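Ticket: sorting policy closes on air with small round items
Project: Puvham (hand-held gripper demonstrations, home settings)
Queue: Training and evaluation
Status: Resolved, one follow-up open
Opened by: evaluation bench, Ackermann lab

Summary

The Puvham sorting policy was trained on hand-held gripper demonstrations and is run on the fixed arm at the bench. Since the December retrain it closes the fingers too early on small round items. Large items are fine. Cherry tomatoes and the smallest oranges are missed or pinched at the edge and roll off. The older checkpoint does not do this on the same bench, with the same fruit.

What was expected

Pads come down either side of the item, stop, then close. The December checkpoint should be at least as good as the one before it, as it was trained on more data (1,179 demonstrations, of which 241 are new).

What happens

The arm goes to the right place. The fingers start to close while the pads are still above the item. By the time the arm is low enough the gap is too narrow, and the pads land on top. On an orange of normal size this often still works, as the pads meet the sides on the way down. On a tomato it does not.

Bench result before any change: 20 attempts on tomatoes, seven picked. Old checkpoint, same layout: 17 out of 20.

Steps to reproduce

1. Load the December checkpoint with the default settings.
2. Put a mix of oranges and tomatoes on any cloth. Colour of cloth makes no difference that we could find.
3. Ask for tomatoes only.
4. Watch the finger width plot next to the height plot. Width starts to drop before height has settled.

Log

Entry 1
Checked the arm first. Finger motor moved through its full range, no slack in the linkage. Swapped the pads for a new set. No change. Put the old pads back.

Entry 2
Ran the old checkpoint again straight after the new one, without touching anything on the bench. Old one picks normally. So the fault is in the checkpoint or in the data behind it, and I have stopped looking at the arm.

Entry 3
Suspected lighting, as the new demonstrations were recorded in homes and the older ones mostly at the bench. Turned off half the lights, then pulled the blinds. Tomato picks stayed poor in both cases. Also tried a patterned cloth and a plain one. Nothing worth writing down.

Entry 4
Went through the training settings line by line against the previous run. Same image size, same crop, same number of steps ahead. The only difference is the new data folder, which came through the Birkis converter. The older folder was made with the Wument converter before we moved over.

Entry 5
Plotted finger width against image time for a handful of new demonstrations. In the images the pads are still wide open, and the recorded width is already falling. It is the same in every new demonstration I opened. In the older ones the two agree.

That is the whole fault. The model sees open fingers and is told they should be closing, so it learns to close early. It does just what the data says.

Entry 6
Looked for the cause in the converter. Birkis stamps each image when it has been written to disk. Wument stamped it when it was captured. The width readings are stamped on arrival in both. So in the new data every image carries a late stamp, and gets paired with a width reading from later in the movement. The delay is fairly steady within one recording but not the same between recordings, so one fixed number for the whole folder will not do.

Entry 7
Method for the fix. For each recording, take the gap between the two blue pads as seen in the image. They are easy to find by colour, on most cloths at least. Turn that gap into a curve over time. Take the recorded width as a second curve. Slide one against the other until they match best, and use that shift for the recording. Recordings where the fingers hardly move give no clear match, so these are set aside and not guessed at.

Question from data team: does it still work with other hands or tools in view?
Reply: yes, as long as both pads can be seen for part of the recording. The colour search only looks at the lower part of the image. Something blurred passing over the items does not matter much. Something passing over the pads makes a short hole in the curve, and the match copes with it.

Question from data team: what about blue things in the background?
Reply: they are a nuisance if they come low in the image. I added a limit on how far a pad can jump from one image to the next — that dealt with the cushions.

Entry 8
Ran the shift on all 241 new demonstrations. Nine had no clear match and were left out. Checked a few of the rest by eye at the point where the pads first touch the fruit, and image and width now agree.

Entry 9
Retrained from scratch with the corrected folder. Nothing else changed. Bench result, same layout as before: 20 attempts on tomatoes, 17 picked. That is level with the old checkpoint, not better. The misses were all tomatoes lying hard up against an orange, where there is little room for a pad. I would call that a separate problem.

Large oranges went up slightly as well, but the number of attempts was small and I would not quote it.

Resolution

Cause: late image stamps from the Birkis converter.
Fix: shift found per recording from the pad gap, applied before training. The December checkpoint has been marked do not use.

Still open

The converter itself needs to stamp at capture. Until it does, anything that goes through it must be shifted before it is used. Also to be decided: whether a fruit touching another fruit should be its own test on the bench. I think it should, as the mixed layout hides it.

Attachments

Two images from the fruit recordings, for anyone setting up the pad colour search.

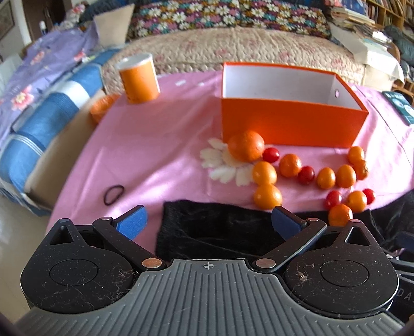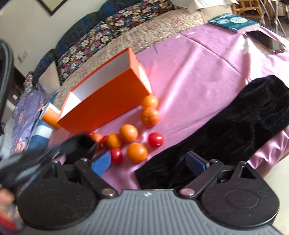 Open pads with oranges and tomatoes on pink cloth, both blue pads in view.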